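News > Robots > Home Helpers

Flosard opens Lagman kit to home testers

Flosard started taking orders on October 7, 2018 for Lagman, a hand-held gripper kit for people who want to teach robots household chores. Clothes come first, and that's great news – soft things are still some of the hardest stuff for a robot to pick up!

"We want real bedrooms, with real clutter," says project lead Branislav Doležal. The first batch is 50 kits, each with 2 spare finger pads. 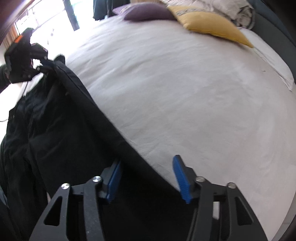
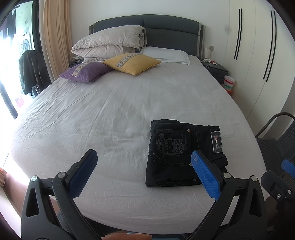 Lagman comes ready to use, with a short guide to folding and picking up clothes. The blue pads have a texture to help with grip, and a pair of folded black jeans, like the ones on the bed in the second picture, makes a fine starter job. Orkik will handle repairs, and a smaller set of pads is due in June.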